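Ticketing and Access at the Tudstead Circuit: A Conversation with Dolores Dunleavy

The Tudstead Circuit will introduce a revised admission plan for its fall endurance meeting in September. Dolores Dunleavy, who has directed spectator services at the circuit for three seasons, met with the Office of Public Information to discuss the changes and their effect on fans who attend in person.

Ms. Dunleavy began with general admission, which has been sold at a single price since the circuit reopened. Under the new plan, general admission will be divided into an infield ticket and a hillside ticket. The hillside ticket will cost less and will not include entry to the paddock.

"We heard from families who came for the racing and never crossed the bridge," she said. "They were paying for a paddock walk they did not take. We would like them to have a ticket that matches the day they are planning."

Reserved seating in the Montoya Grandstand will remain at 1000 places. Ms. Dunleavy confirmed that the rows nearest the pit exit have been rebuilt and that the handrails on the east stair have been replaced. Seats for guests who use wheelchairs have been moved to the upper landing, where the view of the final corner is not blocked by the catch fence. Each of these seats is sold together with a companion seat at no added charge.

Asked whether the circuit intends to stop selling tickets at the gate, Ms. Dunleavy said that it does not. Gate sales will continue at the north entrance from 7 a.m. on each day of the meeting. Cards and cash will both be accepted.

"There are people who decide over breakfast that they want to see a race," she said. "I was one of them when I was younger. I would not want to turn them around on the county road."

The discussion turned to parking, the subject of most letters received after last year's meeting. The Fladard lot, south of the circuit, was closed for part of the morning when its lower end became too soft for cars. Ignacio Blackwood, the circuit's grounds manager, joined the conversation at this point and explained that drainage work on the lot was finished in the spring.

"The water had no place to go," Mr. Blackwood said. "We cut a new ditch along the fence and put down gravel as far as the second light pole. I have walked it after heavy rain and I am satisfied with it. Motor homes will still be sent to the upper field."

Shuttle buses will run between the Fladard lot and the main gate every 10 minutes until the last car has left the track. Mr. Blackwood asked that drivers follow the posted signs, as some navigation services continue to direct traffic to the old service road.

Ms. Dunleavy was also asked about camping. The campground will open at noon on the day before practice, and quiet hours will be observed from 11 p.m. Generators are permitted outside those hours. Campers who held a numbered site last year have been offered the same site again, and about 24 sites remain for general sale. Fires must be kept in raised pits.

On refunds, she noted that the rule has been rewritten in shorter form. If a day's racing is canceled before the first green flag, the ticket may be exchanged for another day or refunded in full. If racing has begun, no refund is made. Tickets bought from an outside seller must be returned to that seller.

"I read the old rule aloud to my own staff and we disagreed about what it meant," Ms. Dunleavy said. "That told us what we needed to do."

She closed by discussing the support races. The morning program will again include the regional touring cars and a vintage class, with the grid open to ticket holders before the vintage start. Children under 12 are admitted to the grid walk with an adult. Closed shoes are required for everyone, and strollers must be left at the marshals' post.

Printed programs will be sold at both entrances. Questions about accessible seating should be sent to the spectator services desk before tickets are purchased, so that the correct parking pass can be mailed with them.

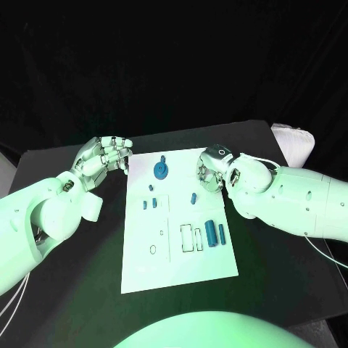
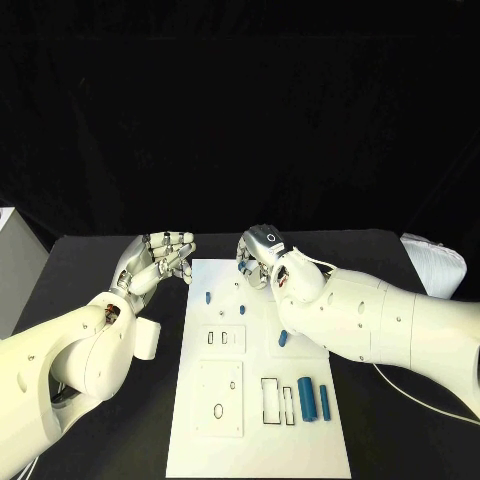

Page last changed: September, 3:10 p.m.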